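3. Study area and methods

3.1 The two settlements

The study was carried out in Tustcombe and Jesosgate, two small towns which lie on the same river and share one bus line, one secondary school and one weekly newspaper. They were chosen for their similarity in size and for their difference in working life. In Tustcombe the largest employer is the Baudry works, where the work is organised in three shifts and continues through the night. In Jesosgate most of the employed people work in shops, offices and the two care homes, and the streets are quiet before seven in the morning. According to the parish registers which we consulted, Tustcombe had 3018 adult residents at the beginning of the study and Jesosgate had 2616.

Our question is how the hours of paid work influence the time at which a household eats its main meal, and whether the members of the household eat it together. Earlier studies of meal times have mostly used national surveys, in which shift workers form a small group and are often put together with people who work irregular hours for other reasons. We consider that this hides an important difference. A person on a fixed rotation knows already in January at what hour he or she will be at home in July, and the household can arrange its meals according to this knowledge. A person who is called to work at short notice cannot do so.

3.2 The shift calendar

The rotation at the Baudry works follows a printed calendar, which is distributed to all employees before the end of the year. The calendar valid during our study started on 2020-01-06. It gives each group of workers one week of early shifts, one week of late shifts and one week of night shifts, and then the order begins again. The early shift ends at two in the afternoon, the late shift at ten in the evening and the night shift at six in the morning. Changes between groups are allowed if both persons agree and the foreman signs a form, but in the interviews we learned that such changes are made mainly for weddings, funerals and medical appointments, and seldom for meals. 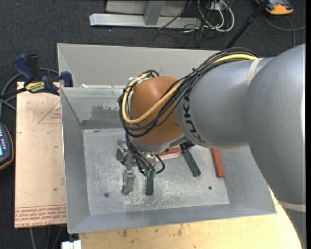
Figure 1. KUKA robot arm above an open metal bin.

In several of the Tustcombe kitchens we visited, the calendar was fixed to the refrigerator or to the inside of a cupboard door. In some households it was also copied by hand into a family diary, with the school holidays and the evening classes of the children added in another colour. We asked for permission to copy these diaries, and most families agreed. They are a useful source, as they show what was planned, while the meal record described in the next section shows what was eaten and when. The two do not always agree, and the disagreement was largest in the first days after a week of nights.

3.3 Meal records

Each participating household received a booklet and was asked to write down, for every day of two full rotations, the hour at which the main meal began, the persons who sat at the table and whether the food was freshly cooked, heated again or bought ready to eat. We did not define the term "main meal" in advance. In a first trial of the booklet we had described it as "the largest warm meal of the day", and this caused difficulty for people on the night shift, who often eat a warm dish at four in the morning but do not regard it as a real meal. In the final version the households decided this themselves and explained their decision in a few words on the first page.

The booklets were typed into the program Civeo, in which one line corresponds to one meal. After the removal of lines without a starting hour, 2168 meals remained for the analysis. When a booklet gave only a general expression such as "after the news" or "when the children came", we kept the expression in a separate column and did not replace it with an hour. These meals are used in section 4.3, where we discuss the language in which meal times are described, but they are left out of the averages.

3.4 Interviews

In addition to the booklets we held interviews in 13 households. They took place at the home of the participants, at a time of their own choice, and normally in the kitchen. We began with the question of what had been eaten the day before and who had prepared it, and continued with older memories, for example of the meals in the childhood home. All adults who were present could take part. This had the consequence that some answers were given by two persons speaking together, and in the transcripts we have marked such passages as common answers, without trying to separate them.

An often repeated subject in Tustcombe was the plate which is kept for the absent person. It was mentioned in nearly every interview there, while in Jesosgate it was mentioned only by an older couple who remembered it from the time when the husband was working on the railway. The plate is covered with a second plate or with foil and is left on the cooker or in the oven. Several participants were of the opinion that a meal eaten from such a plate is still a family meal, even if the person eats alone at half past ten. We had not expected this view when we prepared the booklet, and it has no column for it. In the analysis we therefore counted as common meals only those at which at least two persons sat at the table in the same hour, and we return to the kept plate in the discussion.

3.5 Limitations

The households took part by their own wish, and it is probable that families with a strong interest in cooking are too numerous among them. Persons living alone are too few, in particular in Jesosgate. It must also be noted that keeping a booklet may change the habit which it should record. Two participants told us that they had laid the table more often during the study, and one of them continued to do so after the booklet was returned.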